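3.2 Recording Rules and Workspace Conditions

All demonstrations were recorded under one written protocol, drafted before the first session and revised once, in December, after a pilot of 80 episodes. The protocol covers three matters: who may start an episode, what may be on the table when it starts, and when an episode must be thrown out.

An episode may be started only by the operator on duty. A second person, the checker, confirms that both arms are in their start poses and that no hand is inside the reach of either arm. The checker may stop an episode at any time and is not required to give a cause. Stopped episodes are logged but not used for training.

Objects are placed by the checker, never by the operator, from a list drawn at random. Placement follows two limits. No object may stand within 11 cm of the near edge, and no object may rest on another at the start unless the task calls for it. Overlap caused by handling during an episode is allowed and is kept in the data. Of the 1,250 episodes submitted, nearly 500 came from the Bulgate site, where the same rules were applied by a separate team.

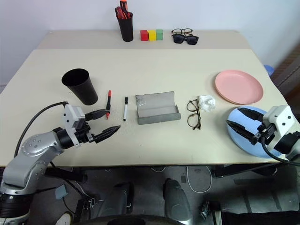
Figure 4. Tabletop workspace with two arms and mixed household and office objects.

Clutter was treated as a condition to be recorded, as earlier guidance from our group (Lambrakis and Bako) left it to the operator's judgment and gave uneven results across sites. Each episode now carries a clutter label based on gaps between neighboring objects, taken at the point of closest approach. In Figure 4 the crumpled tissue lies directly beside a pair of eyeglasses, and the blue and pink plates are close together; both pairs are labeled "near". Thin frames and clear lenses are further marked as fragile – a label that limits closing force for both grippers. An open case, such as the gray one near the center of the table, is entered as a container with its lid state.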